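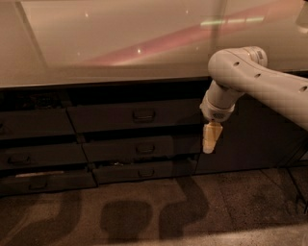
How is the joint limit check graded in the second lab?

Each team hands in one log file per run, and the grade comes from the log alone. A run earns full credit if no commanded angle leaves the range in the limits table and the arm stops within one control cycle of a fault. A run with a single violation earns half credit. A run with no log earns none.

Lab 2: Planning a reach at drawer height
Markura Robotics Course, Miltotville

Before the lab
Read the notes on inverse kinematics through the section on the elbow solution. Install Silov on the team laptop and load the limits table. Older copies of the table list the wrist range in radians — the current one uses degrees.

Procedure
1. Start Vi and home the arm. Do not send any target until the status line reads ready.
2. Enter the six test targets from the worksheet. Two have no valid solution and should be rejected by your planner.
3. For each valid target, plan from the home pose and save the path.
4. Run the paths at low speed, with one team member at the stop button.
5. Repeat the third target with the elbow solution reversed and compare path lengths.

Reference values
The sample path for target 1 has 207 waypoints before smoothing and 195 after. Your counts will differ if you changed the step size. The full sample log is some 679 lines long.

Write-up
Two pages at most, plots included. State the step size used and explain each rejected target in terms of reach or joint range. Label all axes with units.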